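Fitting a strap system to foam shoulder armour
Rakiya Anozie
Filed under: Costume building, Foam and fastenings

Shoulder pieces slide backwards when they hang from a single point. The method set out in this guide spreads the load over two anchors and a chest strap.
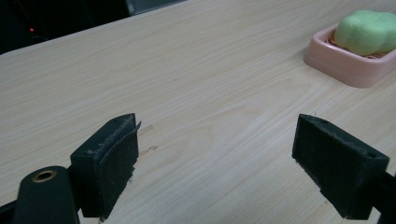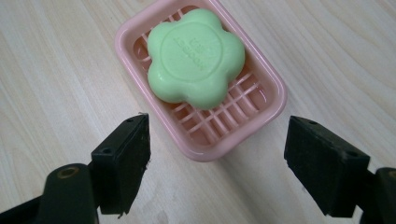 Reading time: 2 minutes

What you need

Webbing, 30 mm wide
Side-release buckles, one per strap
Contact adhesive (I use Bronine)
Scrap foam for the anchor pads, 7 mm thick
Craft knife, chalk, lighter

1. Mark the anchors

Put on the undersuit and have someone hold the armour in its final position. Chalk one anchor at the top of the shoulder and one at the back edge. Raise your arm to head height. If the piece touches your neck, move the top anchor outwards and try again.

2. Cut the pads

Cut each pad 30 mm longer than the webbing overlap and bevel the edges. A square edge shows through thin foam once the paint is on.

3. Glue the webbing

Sand the inside of the armour where the pads will sit. Coat both faces with adhesive and leave them until touch dry. Sandwich the webbing between the armour and the pad, then press from the centre outwards. Leave overnight before putting any weight on it.

Hot glue is not suitable. It softens in a warm hall and lets go at the edge first.

4. Fit the buckles

Thread the chest strap through the adjustable half of the buckle, leaving a hand's width of spare. Seal cut ends with the lighter. The Trostero and Senlow buckles I have used both hold; the Senlow is easier to release in gloves.

5. Test

Wear the armour for 30 minutes, including stairs and sitting down. Check each pad for lifting. Glue any loose edge again before painting, as adhesive will not grip well over a sealed surface.

Next: sealing and priming the outer shell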